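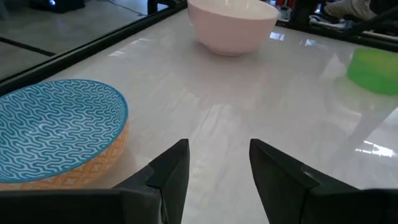
**Safety & Faults**

Monday catch-up, Ostley bench. I'm doing the minutes again, so blame me for the spelling.

We spent most of the time on the gripper fault. Quick recap for anyone who missed it: on the bowl-stacking job, the fingers closed on a rim and then ignored the open command. The arm kept lifting anyway! I hit the stop, the bowl came down on the tabletop, and it survived with a chip. No one was hurt, but two of us were standing closer than we should've been.

The log shows the fault at cycle 2,905. Itari thinks the controller dropped the open message and never sent it again. Skalari (their side wrote the lift routine) says the arm should have waited for a finger position before moving at all. I think they're both right, and we argued about it for nearly the whole hour.

What we agreed:

- Lift stays locked out until the position check is in. Skalari has that one.
- Itari will send over the message logs, the full ones this time please.
- Feet and knees behind the floor tape while the arm is live. Yes, me too.
- Plain bowls or patterned, same grip force for now. The Lưu settings are parked until we've had 2 clean days.

The shiny tabletop came up again (glare messing with the wrist camera), but we ran out of time. It goes first on the list next Monday.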